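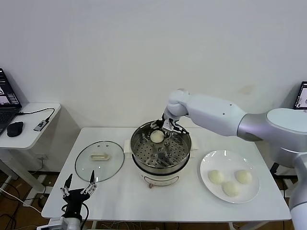
Speaker notes: Bumosus countertop handling kit, evaluation results
Derkurport session, January 2019

Slide 1. Scope
Fifteen minutes, questions at the end. We tested the kit as sold: two arms, two grippers, the teaching software and the standard support plan. No custom parts. The vendor did not see the results before this talk.

Slide 2. The task
Steamed buns, steamer tray to plate. Say why we picked it. A bun is soft, round and has no edge to grab. Squeeze too hard and it keeps the dent. Squeeze too lightly and it drops on the way across. The rim of the pot limits the angle of approach, so the wrist has to come in from above.

Slide 3. Setup
One table, one electric steamer, one plate, lid off and set aside before each run. Laptop on a side table for teaching and logging. Setup from crate to first motion took a full day. The manual says half a day. Most of the difference was cable routing and a license file that would not load.

Slide 4. Runs
2,317 pick attempts between December and the cutoff for this talk. 2,103 ended with the bun on the plate and no visible mark. Pause here and let people read the table.
The other 214 are split on the next slide.

Slide 5. Failures
Drops in transit were the largest group. Next, dents from closing force. Last, finger contact with the tray: the fingertips catch in the perforations if the height is set low. Raising the approach height fixed most of those but made drops slightly worse.
Play the drop clip once. No sound.

Slide 6. Gripper options
Kit ships with the slender metal fingers. Maldonado sells a padded set that fits the same mount. We ran 446 of the attempts with the pads. Fewer dents, slower cleaning. Pads have to come off to be washed.

Slide 7. Software
Teaching by hand guiding works well. Editing a taught path does not. Changing one point in the middle means teaching everything after it again. Wanus, the other kit on our shortlist, handles this better but has a shorter reach.

Slide 8. Cost
Support plan is 3,000 dollars a year and includes one site visit. Fingers are treated as wear parts and billed separately. Check the current price list before quoting the arms.

Slide 9. Recommendation
Buy for fixed, repeated tasks. Wait for the next software release if the menu changes weekly.

Backup slides: force settings, cleaning times, full failure log. Skip unless asked.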